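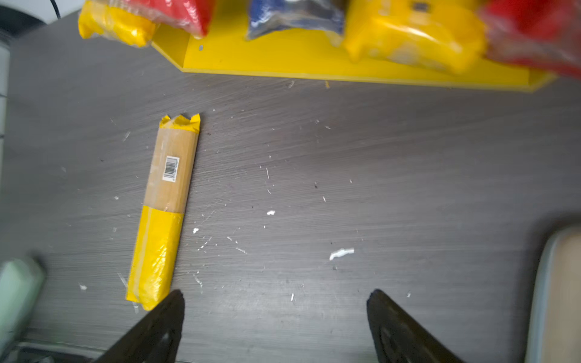

**Figure 3.** Packages on the sorting table. One film-wrapped pack, tan above and yellow below, lies on the tabletop; further packs sit on and around the yellow tray.

### 4.2 Reading the label before opening the pack

The second part of the study dealt with how people sort small wrapped goods when the contents are hard to make out. We asked 30 adults to sort mixed packs into groups of their own choosing, working at a table with a shallow tray at the far side. They were told to use whatever they could see on the outside and to leave every wrapper closed. Sessions took place in January.

Most participants started with color. Red packs went with red, yellow with yellow, and the plan held up until they came to a pack with more than one color on it. The long pack in Figure 3 is a case of this kind. Its lower section is bright yellow and would fit the yellow group, but the upper section is tan and carries the barcode label. Participants who sorted by color tended to put such packs aside and come back to them at the end -- a habit also noted in the Bramwell trials (Ondrejka and Kiiskinen, in preparation).

A smaller group sorted by shape and paid little attention to color. These participants were slower over the first few packs and steadier after that. They rarely moved a pack once it had been placed.

The barcode labels were used less than we expected. The bars and small digits meant nothing to participants by themselves, and only six people said that they had looked for a label at all. Two of them used it to decide which side of the pack was the back. Glossy film was a more common complaint. Several participants turned a pack over more than once to get the glare off it, and wrinkles in the wrapping made small print harder to read.

Sorting times for the color and shape groups are compared in Section 4.3. Packs that were set aside and placed later are counted once, at their final position. We did not score any grouping as right or wrong, and a participant who ended with a single leftover pack was allowed to leave it on the table.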